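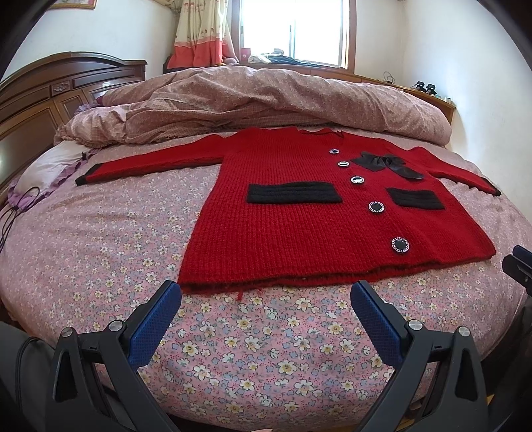 How to fold a button-front cardigan so it stays folded

Quick one today, I've got 19 of these to get into a drawer before dinner. Works on any knit with buttons down the front – cotton, acrylic, wool, the scratchy one your aunt gave you.

What you need

A bed. Or a clean table, but a bed is better, knits grab the sheet a little and don't slide off. Five minutes the first time. After that, well under one.

Before you fold

Button it. All the way, top to bottom. If the buttons are heavy ones with metal rims, go slow, they drag on the knit and stretch the holes.

Check for loose yarn. A strand hanging off the hem is common on chunky ribbed knits. Do NOT pull it. Don't cut it either. Take a blunt needle or a small crochet hook, poke it through from the front and draw the yarn to the inside. Weave it along the back of three or four stitches and leave it. Done.

Bows, pins, brooches: anything pinned comes off. Anything sewn stays on, just flatten the loops with your fingers so they don't crease sideways. Satin holds a crease forever and you will be steaming it.

Empty the pockets. I skipped this once, lip balm, black pocket, never again.

Lay it out

Face up, sleeves straight out to the sides. Smooth from the middle toward the cuffs with flat hands. Pat it, don't tug. Ribbed knits will grow on you if you pull them lengthwise, and then one side hangs lower than the other and you get to wonder why.

If the button line is running on a diagonal, shift the two front panels until it sits straight. Takes two seconds and it makes the whole fold come out square. Wavy neckline? Leave it, some are made that way.

The fold

1. Flip it over, buttons down. Support the shoulders when you lift so the sleeves dont stretch.

2. Bring the left side in to the middle of the back. Sleeve comes with it.

3. Fold that sleeve down so it runs straight along the body, cuff toward the hem.

4. Same on the right. You should have a long rectangle now. If it's wider at the bottom, cheat the sides in a little.

5. Hem up, one third. Then again to the neckline.

6. Turn it over. Buttons on top, pockets hidden inside or showing a bit, depends where they're sewn.

Thick knits: do step 5 as one fold in half, thirds gets you a brick.

Storing

Flat, or on edge in a drawer like files. No hangers. Arwel Gwynne wrote in to say padded hangers are fine – maybe for thin ones, Arwel, but a heavy cardigan with big buttons gets shoulder bumps in a week and I'm not arguing about it.

Stack no more than four high. Red or black knits go in their own pile, at least untill they've been washed a couple times. Dye rubs off on pale stuff.

Putting it away for the summer? Wash first, dry flat, tissue paper between the folds at the buttons so the metal doesn't mark the yarn. Then a cotton bag, an old pillowcase is good.

Kids' cardigans next time, same thing only smaller and there's usually jam.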